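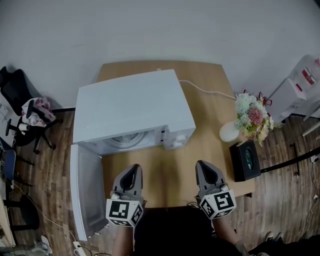 Small appliances on a table: keeping them clean and easy to live with

I love a tabletop kitchen! A microwave and a little fridge on good solid tables will see to most of what a small office or a studio flat needs, and everything is at a height where you can get at it without kneeling. They do want a bit of looking after though, so these are the habits I swear by.

Start with the microwave. Put a mug of water with two slices of lemon inside, run it until the glass steams up, then leave the door shut for a few minutes. The splashes wipe off with a soft cloth and hardly any elbow work. Lift the turntable out and wash it in the sink like a plate (let it cool first, cold water on hot glass is asking for trouble). And do the inside edge of the door, all the way round, where the grease hides.

Check which way the door swings before you settle on a spot. A left-hand hinge wants free space on the left, so flowers, tissues and anything else that can tip over live happily on the other side. My friend Charmaine Motaung moved her vase across one November and has been delighted with herself ever since.

Now the fridge, my favourite job of the lot! Switch it off at the wall, take everything out and open the door as wide as it will go.
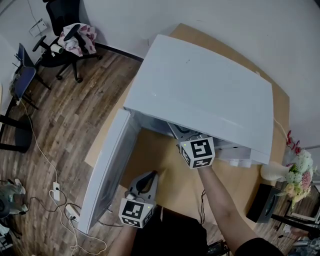 Wash the inside with warm water and a spoonful of bicarbonate of soda, then go over it with a dry cloth. Use a cotton bud for the folds of the door seal. Bottles and cartons go back in a row with the oldest at the front, and you will be amazed how much less milk gets poured away.

Leads next. Keep power strips well clear of drips, wipe them only when unplugged, and plug the fridge and the microwave straight into wall sockets if you possibly can. Then move the chairs back and sweep under the tables, right up to the legs. Crumbs love a table leg.

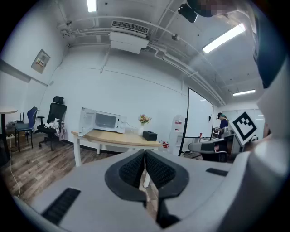 How often should a small fridge be cleaned out?

Once a month is plenty for most people, with a quick wipe whenever something spills. If several of you share it, make it every two weeks and throw out anything past its date while you're there.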